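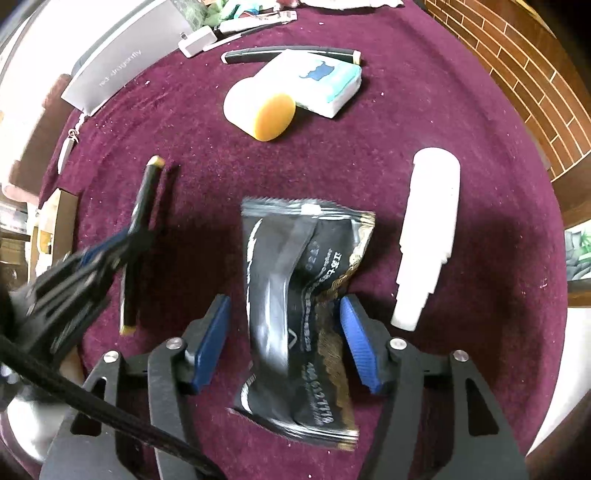

Allska Cell 2: Gripper Upkeep

Page last revised in August. The notes cover the two grippers of the tabletop sorting cell and follow the order used by the Skirkik workshop. Arm drives and control software are covered in the Stevari manual.

Finger pads
The blue pads are a wear part. Wipe them with a damp lint-free cloth after every 200 picks. Replace both pads of a gripper together, ribbed face inward, and let the adhesive cure for 40 minutes before closing the jaws under load.

Pivot screws
Each jaw turns on 2 screws. Check for side play with the jaws fully open. If a screw turns by hand, remove it, clean the thread and refit with a drop of medium threadlocker. Do not oil the linkage arms.

Cable
The cable needs enough slack for full wrist travel. Move the arm slowly to both end stops and look for rubbing on the outer arms. Worn sleeving is cut back and replaced by the full length.

Work surface
Brush lint off the maroon cloth at the start of each shift. Fibers collect between the pad ribs and reduce grip on glossy film packets.

Test set
Mixed small goods: packets, marker pens, a bottle, tissues. Pick each item 2 times per gripper and log any slip. Spare pads and screws are in the Hà drawer.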